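Geetha Nambiar graduated top of her class at Tirnodstead College in February, out of 454 students. She found out by email, at work.

"I was on a shift at the campus library," she said. "I read it and went back to shelving. I called my mother at lunch."

Nambiar, who studied public administration, was offered a post at the county education office before the ceremony ended. She starts on 4 grade pay, the entry level, and has asked to work on school transport. 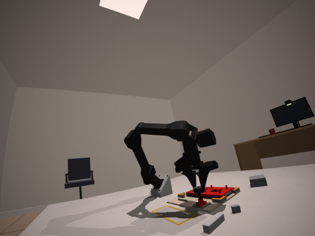

*By Riaan Botha*

Her first two years were hard. She commuted 40 miles each way and failed a statistics course.

"I took it again with Dr. Reddy and passed," she said. "She made us do every problem by hand."

Thenmozhi Reddy remembers her as quiet. "She sat near the door so she could make her bus," Reddy said.

The college gave Nambiar the Rai Prize, worth $245. She has spent it on work shoes and a bus pass, and plans to apply for a master's degree next year.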